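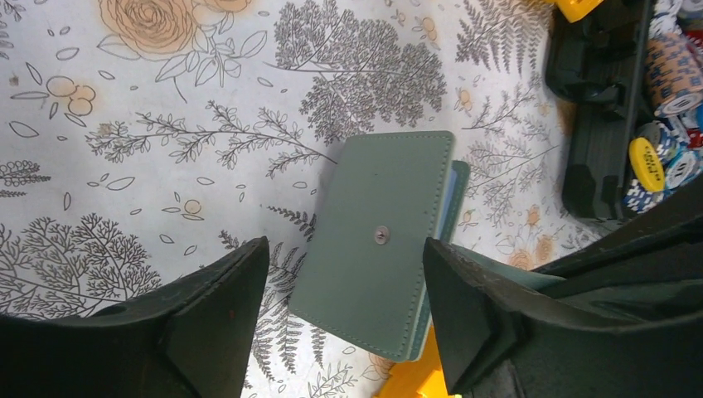 Sage green, press stud shut. It looks like leather, and I wouldn't go further than that.

The Wallet Clear-Out, in Pictures

I have never believed in slim wallets. Every few months somebody sells us a thinner one, and every few months the same old cards go into it. Mabli Lloyd swears that a proper sort through in January keeps hers under control. I've seen hers in June, and I have my doubts.

Still, I said I'd give her method a fair go for the Lougher household pages, so out came the flowery tablecloth and a few trays. The rule is simple enough: everything comes out, and only what you've used in the past 51 days goes back. Why 51? Mabli couldn't tell me. Octavio Giraldo, who has read more tidying books than is good for anyone, couldn't either.

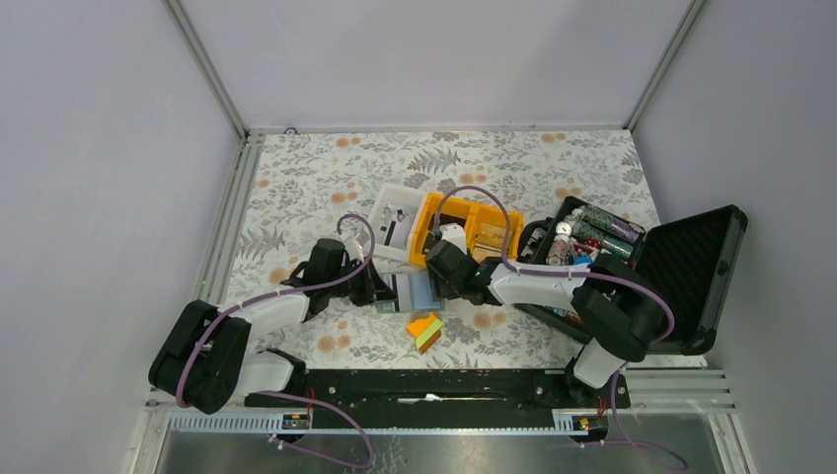
My main quarrel is with the sorting bins. People buy a divided organiser and think the job is done — then the compartments fill up with the same rubbish the wallet used to hold. I'd sooner have one plain tray and a bin bag. Mabli says I'm missing the point, and that a compartment makes you decide. Perhaps it does. It has never made me decide anything before lunch.

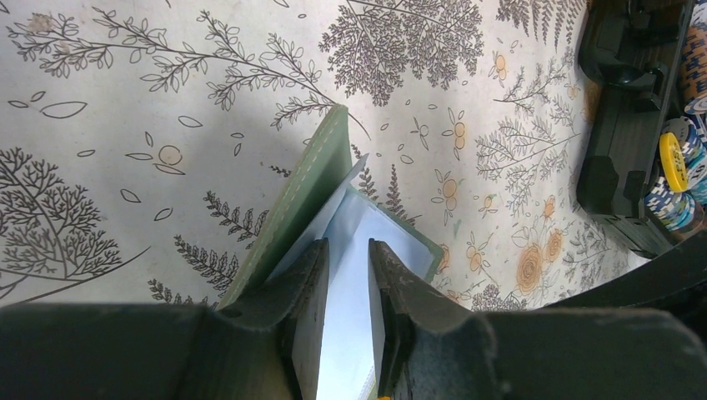

Green stitched cover, a white sheet tucked in, pale blue behind it. Paper always finds its way into these things, and I'd like to see the method that stops it.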